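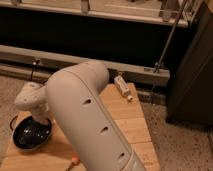

Sunday thoughts on the bullpen, the new turnstiles and a very long ninth

I had meant to write this up the minute I got home, but it was late and the dog wanted out and then I fell asleep on the couch with my cap still on, so you are getting it a day old. My apologies to the four of you who wait for these (hi, Mom).

First, the game. Winmont lost to Dresbridge 5-4, and if you only saw the score you would think it was a nice tight one that could have gone either way. It felt that way for eight innings! Our starter was the best I have seen him since June, working quickly, getting ground ball after ground ball, and walking off with a lead and a well-deserved hand from everybody on the first base side. I stood up for that one, and I am not much of a stander these days.

Then came the ninth. I know it's easy to manage from section 12 with a pretzel in your hand, but I can't for the life of me understand leaving a tired lefty in there to face three right-handed hitters in a row. He had thrown the night before. He had thrown the night before that, too. The first walk was on four pitches and none of them were close, and still the bullpen phone sat there. A bloop, another walk, a double into the corner – and there went the lead and most of the crowd with it.

I don't blame the kid. He takes the ball every time it's handed to him, and I would hate to see people get on his case about it. I put this one on the bench, and I suspect that if you caught the skipper in a quiet moment he might put it there too.

The paid crowd was 3,406, which they read out in the seventh to a polite little cheer. That's a good number for us with school back in and the standings looking the way they do. I will say the new turnstiles at the Jollberg Street gate are slower than the old ones. We were in line long enough that I missed the anthem, and I do like to be in my seat for the anthem.

On the bright side, our shortstop is a joy. He went deep in the hole in the fourth, came up throwing from his knees, and got the runner by a step. The man behind me, who had complained about everything from the mustard to the sun, said "well, all right then," and was quiet for a whole inning after that. If he's still playing here next year I will be very surprised and very happy.

For those who asked after my last post, yes, I did renew. It came to 180 dollars for the weekend plan, same seats, same bad view of the left field corner. I went back and forth over it all week – the money could have gone toward the gutters – but I have sat there so long that I would only end up buying tickets at the window anyway and paying more for them.

Next up is Hoshino, who have beaten us every which way this year and who run on anybody with a pulse. I would start the backup catcher, who has the better arm, and live with what he does at the plate. I'll be there early, turnstiles permitting, and I'm bringing my own mustard.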